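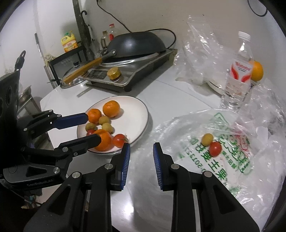 A tangerine on a white plate. Loose-skinned fruit needs gentler storage than oranges.

Search this site Enter keywords Go

Keeping citrus past the first week

By the Fenville Quarterly food desk
February

Citrus does not ripen after picking. The sugar and acid present at harvest are all the fruit will ever have, and storage can only slow the loss of water and the growth of mould.

Water goes first. The coloured outer layer of the peel carries oil glands and a thin natural wax, and washing at the packing shed removes part of that wax. Most sheds replace it with a food-grade coating. Fruit sold uncoated at the farm gate has a shorter life and should be bought in smaller amounts.

Mandarins and tangerines lose condition faster than navels. The peel is thin and sits away from the segments, so a knock that would leave no mark on an orange can split the oil glands. The oil then burns the surrounding peel and leaves a sunken brown patch. Green mould enters through the same damage.

The growers' co-operative at Abernathy keeps its mandarins at 6 degrees and its lemons at 10. Lemons held much colder than that for long periods develop pitting, a form of chilling injury that shows up after the fruit returns to room temperature. A household fridge usually runs below both figures. For a fortnight or so this does little harm, and the crisper drawer is the warmest practical spot in many models.

Humidity matters as much as temperature. A sealed plastic bag traps moisture against the peel and favours mould. A mesh bag in a dry fridge lets the fruit shrivel. A perforated bag falls between the two. In a kitchen trial run for this magazine at Vokley, mandarins in perforated bags were still firm after nearly 20 days - fruit left in an open bowl had gone leathery well before then.

Colour is a poor guide to flavour. Cool nights break down the green pigment, and fruit from warm districts may be sweet while still green at the stem. Weight is more useful. Of two mandarins the same size, the heavier holds more juice.

Remove any mouldy piece at once and wipe down its neighbours. Spores travel on hands and on the bag itself.

Contact the editors | Copyright Fenville Quarterly | Back to top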